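Cartas desde la cocina

El caldo de los domingos y otras cabezonerías

Hola otra vez. Os debía una carta larga desde antes de las fiestas y aquí va, escrita a ratos, con una olla en el fuego y el gato encima del teclado (si aparece una palabra rara, culpadle a él).

Muchos me habéis preguntado por el caldo. Lo mencioné de pasada en el correo de agosto, que ya es mala época para hablar de caldos, y desde entonces no ha parado de llegarme la misma pregunta: ¿pero tú lo tuestas todo antes o no? Pues sí, lo tuesto todo. Los huesos, la cebolla partida por la mitad, la zanahoria con su piel bien lavada, el puerro entero. Horno fuerte hasta que los bordes se pongan de un marrón que asusta un poco. Mi madre no lo hacía así, mi madre lo echaba todo en crudo y espumaba con una paciencia infinita, y su caldo era clarito y delicado y yo, de pequeño, lo detestaba. Perdón, mamá.

El mío es otra cosa. Lo aprendí de Dong-geon Yeon, con quien compartí cocina durante dos inviernos en Nunisholm, un restaurante de menú de mediodía donde se servían guisos y poco más. Él llegaba antes que nadie y cuando yo entraba, todavía dormido, la cocina ya olía a cebolla quemada. Yo creía que se le había ido la mano. El primer día se lo dije, además, con toda mi buena voluntad de novato, y me puso un cazo delante y me dijo que bebiera. Me callé una buena temporada.

De él saqué también la costumbre de meter en la olla un trozo de alga seca y retirarlo en cuanto el agua empieza a temblar. Si lo dejas hervir se pone baboso y amarga, así que ojo ahí. Después, fuego bajísimo, tapa entreabierta y a otra cosa. Yo aprovecho para ordenar papeles, llamar a mi hermana, discutir con mi hermana, volver a llamarla.

¿Sal? Al final, siempre al final. He arruinado suficientes caldos reduciendo líquido ya salado como para ponerme pesado con esto. Y si os pasa, no hagáis lo de la patata! Lo de la patata que absorbe la sal lo he probado mil veces y lo único que he conseguido es una patata salada (rica, eso sí, con un chorrito de aceite). Añadid agua, o guardadlo tal cual y usadlo para cocer un arroz sin poner más sal.

Bueno, y una vez tenéis el caldo, ¿qué? En mi casa hay tres destinos y se pelean entre ellos. El primero es la sopa de fideos de toda la vida, con un huevo escalfado si hay ganas. El segundo, las lentejas, que con este caldo salen oscuras y serias, de esas que no necesitan chorizo aunque yo se lo ponga igual. Y el tercero es la sopa de pan de Benedito Evangelista, que merece párrafo aparte.
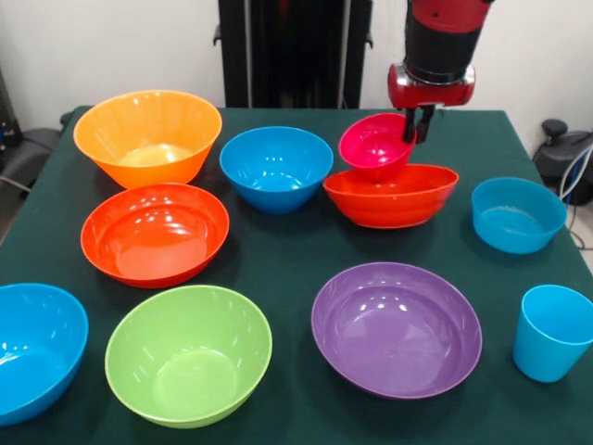
Benedito tiene una taberna chiquitita, Tonduddale, con un mostrador muy largo y una carta muy corta, y allí comí por primera vez una sopa de pan que me dejó mirando al techo. Pan duro de verdad, de miga apretada, en trozos hechos con la mano. Ajo machacado con cilantro y sal gorda. El caldo hirviendo encima y un huevo que se cuaja solo por el camino. Le pedí la receta y me dijo que no era una receta, que era lo que se cenaba en su casa cuando no había cena. Insistí. Me la acabó escribiendo en el reverso de un albarán, con una letra imposible, y sin cantidades!

Así que las cantidades son mías, de probar. Para dos personas con hambre: dos dientes de ajo gordos, un manojo generoso de cilantro con sus tallos, 161 gramos de pan (ya sé, ya sé, pero fue lo que marcó la báscula la noche que me quedó perfecta y desde entonces soy supersticioso), dos huevos y caldo hasta cubrir y un dedo más. Machacáis el ajo con la sal y el cilantro en el mortero hasta tener una pasta, la repartís en los cuencos, ponéis el pan, cascáis el huevo y encima el caldo, que tiene que venir hirviendo a lo bestia. Tapad con un plato y esperad. Si preferís la clara bien cuajada, escalfad los huevos aparte en el mismo caldo, que es lo que hago yo cuando vienen mis sobrinos.

Con el pan soy más flexible de lo que parezco. El mejor me sale con la hogaza de Bisgaard, el horno que tengo de camino al mercado, que aguanta cuatro días en la panera y se pone duro sin ponerse triste. Con barra corriente también se puede, pero se deshace enseguida y acaba siendo papilla. Papilla buenísima - no me oiréis quejarme - pero papilla.

Otra cosa que me escribís mucho: si se puede congelar. El caldo, claro que sí, yo lo congelo en tarros sin llenarlos hasta arriba, que ya he limpiado suficientes cristales del cajón de abajo. La sopa montada, no. El pan vuelve hecho una esponja y el cilantro pierde toda la gracia.

Y ahora la parte de avisos, que siempre la dejo para cuando ya os habéis ido. El próximo taller será en Bernorthorpe, igual que el del otoño, y lo dedicamos entero a caldos y sopas de cuchara. Hay 10 plazas y, por favor, traed tarros para llevaros lo que cocinemos (la última vez alguien se fue a casa con las lentejas en una botella de agua y todavía pienso en ello). Para apuntaros basta con responder a este correo.

Ya somos 2000 en esta lista, por cierto! Me enteré esta mañana y se me quemó una tostada de la impresión. Gracias por leerme, por contestar y por mandarme las recetas de vuestras abuelas, que las voy cocinando por orden de llegada. Voy por unas gachas con anís que me tienen muy intrigado.

Os dejo, que la olla reclama. En la próxima, garbanzos.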